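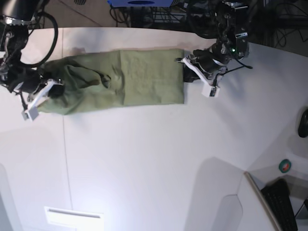 Forum home » Shop floor » Laundry and textile care
Thread: Folding station at our place, what it has changed so far

tullbridge_nights wrote:
We run workwear and T-shirts for the Dendale contract, two shifts. Since January we have had a two-arm folding station from Takska on the end of the line. People keep asking me about it so I am putting it in one place.

Nobody lost their job on our shift. What changed is what we do. There were 4 of us folding by hand, now there are two, and the other two are on sorting and checks. Pay is the same. The work is quieter and you talk to people less. 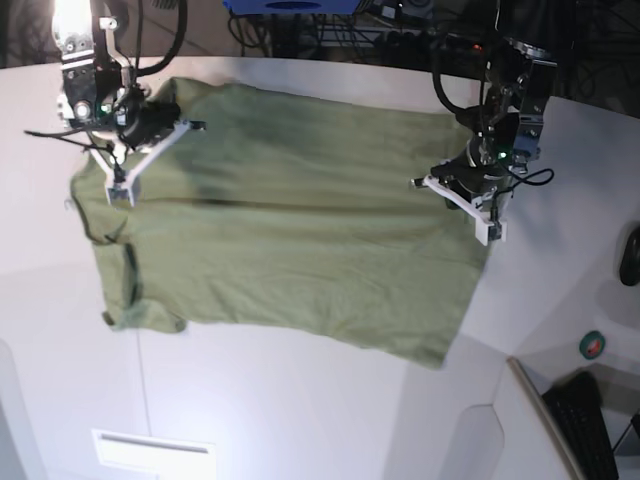 Sleeve and neck to the left, hem to the right. Green shirt, one arm on each side.

pressroom_gail wrote:
How fast is it? Our manager went to see one at Bedoya and came back saying it would replace the whole table.

tullbridge_nights wrote:
Slower than a person. I can do a shirt in 11 seconds, the station was taking some 40 when I last watched it. It doesn't stop for tea, that is the argument for it.

Győző Szekeres wrote:
I do maintenance at Tulledero and I don't agree that nothing is lost. We had new starters learn on the folding table. It was the easy job where you got to know the stock. Now they go straight to sorting and half of them get it wrong for weeks. Also my work has gone up. Cables, grippers, restarts – it all comes to me and I have had one day of training.

pressroom_gail wrote:
One day? Did you ask for more?

Győző Szekeres wrote:
Twice. Still waiting.

ulises_l wrote:
Ulises Londoño here, union rep, different site. Get the training and the grading written down before the thing is switched on. We didn't, and 23 people had their job titles changed by email. I disagree with Győző about starters though. Folding all day wrecked my wrists and I wouldn't put anyone back on it just to learn the stock.

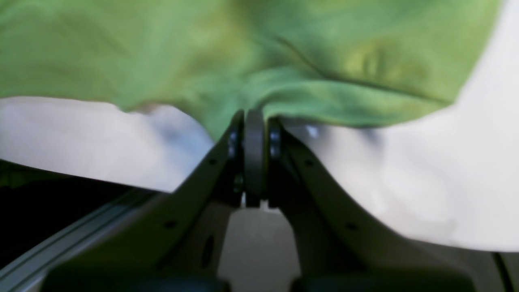

Re: Wrists and job rotation

tullbridge_nights wrote:
Splitting this off as it was getting long. My wrists are better, I will give it that. My back is worse, as sorting means more bending. We have asked for a higher bench and to swap every two hours.

pressroom_gail wrote:
We swap every hour. Two is too long on sorting.

Győző Szekeres wrote:
Depends on the bench. Post the height when you get it.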